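Pedum, poste de portionnage à deux bras : notre avis après six semaines en cuisine

Sur la plaquette, le Pedum libère les équipes des gestes répétitifs. Je me méfie du verbe. À la cuisine centrale de Hutmont, qui sort 352 plateaux par service, il a surtout libéré deux personnes de la pesée pour leur confier la surveillance de la pesée.

Commençons par ce qui tient. Les deux bras posent les portions froides sur la balance avec une régularité que je ne conteste pas, et les écarts de grammage ont baissé. Les poignets s'en portent mieux aussi : Eino Suominen, douze ans de découpe, ne met plus son attelle le soir. Rien que pour cela, je comprends qu'on ait signé.

Le reste est moins brillant. La mise en route prend 41 minutes le matin, contre un quart d'heure promis. Changer de recette suppose de passer par l'interface de Verden, traduite à la hâte, où « tarer » est devenu « fatiguer ». Le moindre ustensile déplacé arrête tout, et quelqu'un doit venir acquitter l'alarme. Ce quelqu'un n'a pas changé de fiche de paie — il a seulement un badge de plus. On me dit que le concurrent, chez Bartoš, fait mieux sur ce point. Je demande à voir.
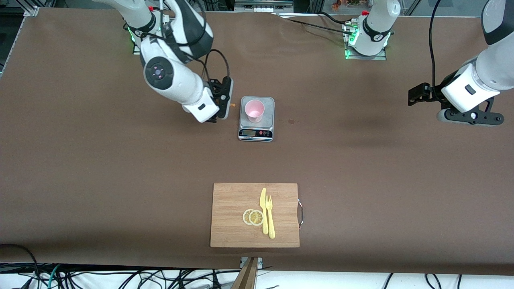 Jouko Toivonen

Pour les essais, les pinces travaillent au-dessus d'une table couverte de brun, autour d'une petite balance de cuisine et d'un gobelet rose. Deux rondelles de citron attendent sur la planche, à côté d'un couteau et d'une fourchette en plastique jaune. C'est propre, c'est lent, et l'on est loin d'un coup de feu à 11 h 30.

Ce qui me gêne le plus ne se pèse pas. À l'ancienne table, on se parlait, on apprenait aux nouveaux à couper sans regarder. Devant le Pedum, on se tait et on guette le voyant. La direction assure qu'aucun poste ne disparaîtra avant octobre, ce qui laisse songeur sur novembre.

Ma note : 6 sur 12. À louer si l'on peut, et en faisant écrire au contrat qui s'occupe des alarmes.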